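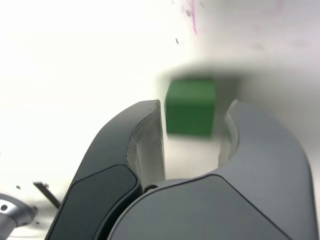
Green cube between the fingers of a dark gray gripper. Press-size copy on request.

FOR IMMEDIATE RELEASE

Pludgate Hardware rewrites its returns and guarantee rules in plain English, and gives you 365 days to change your mind

KODCOMBE, December 7, 2019 - I'm Eglė Vītola, I own Pludgate Hardware on the corner by the old feed mill, and I've just spent more evenings than I'd like to admit rewriting our returns policy. It's done! It goes into effect today at both counters (main store and lumber yard) and for anything you order from us online.

The short version: if you bought it from us and you haven't used it, you now have 365 days to bring it back for your money. The old limit was 10 days, and it came from a form my father picked up when he opened the place. I never liked it. People buy hinges for a kitchen they won't get to until spring, or a faucet for a bathroom that's still full of boxes, and by the time they open the package and see it's the wrong size we were telling them no.

I do want the receipt if you have it. If you don't, give us the phone number you use for your account and we can usually find the sale. No receipt and no account, and we'll give you store credit at today's price. Refunds go back the way you paid, so card to card and cash to cash.

Now for the exceptions, and I've kept them to one short list that's taped up next to both registers:

Tinted paint. Once we've mixed it, it's yours. We'll mix you a sample jar first for three dollars, and I really wish more people would take us up on that.

Lumber, pipe, chain, rope and wire cut to your length. Full pieces are fine to return, cut pieces are not.

Live plants, seed and bulbs. These have their own deal, 13 days, and bring the pot.

Clearance items with the orange sticker. Final sale, same as before.

Faulty goods are a different thing altogether and none of those exceptions apply to them. If a can of paint is bad or a board came to you split, call us or bring it in and we'll put it right.

Then there's the guarantee side, which is where most of my gray hairs come from. A lot of what we sell has a manufacturer's warranty, and up to now we'd hand you a card with an address on it and wish you luck. From now on, for anything in the Marance hand tool line and for all Sproģis door hardware, you bring the broken one to us and we deal with it. You don't mail anything. If we have the same item on the shelf, you walk out with a new one that day. If we don't, we order it and call you when it's in.

Power tools still go through the maker, because they want to look at the motor themselves. But we'll fill in the form with you, pack the box and ship it from the store at our cost - please don't spend your own money on postage. We'll also give you the tracking number, so you're not stuck wondering where your drill went.

None of this takes away any rights you already have under state or federal law. Our lawyer asked me to say so and I'm happy to. It's on the second page of the new policy in the same size print as everything else.

I should say something about Urmas Hunt, who runs our service desk and did the hard part. He went back through a stack of old return slips and wrote down every reason we'd turned someone away. Then he sat me down with it over coffee.

"Most of the arguments were over one sentence in the old rules that two of us at the desk read differently," Urmas told me. "I'd rather spend that time helping somebody find the right bolt."

He's also written a one-page cheat sheet for the staff, so you should get the same answer from whoever is at the counter. If you don't, ask for Urmas. If Urmas is at lunch, ask for me.

A few questions we've already had from regulars:

Purchases made before today are covered too, as long as you're inside the 365 days. Gifts are covered, and we can do the refund as store credit so the person who bought it doesn't find out. Contractor accounts follow the same rules, though for full pallets we need a day's notice so there's somebody on the forklift. Special orders can come back if the supplier will take them, and we'll tell you yes or no before you pay.

We'll go over how it's working in March, once the holiday returns are behind us. If we change anything, the new wording will be posted in the store and on our website before it starts, and whatever you bought under the old wording stays under the old wording.

Printed copies are at both registers and in the rack by the key machine. We have it in large print as well, just ask.

Press contact: Eglė Vītola, owner, Pludgate Hardware, Kodcombe. Call the store and have them page me. I'm usually in plumbing.

###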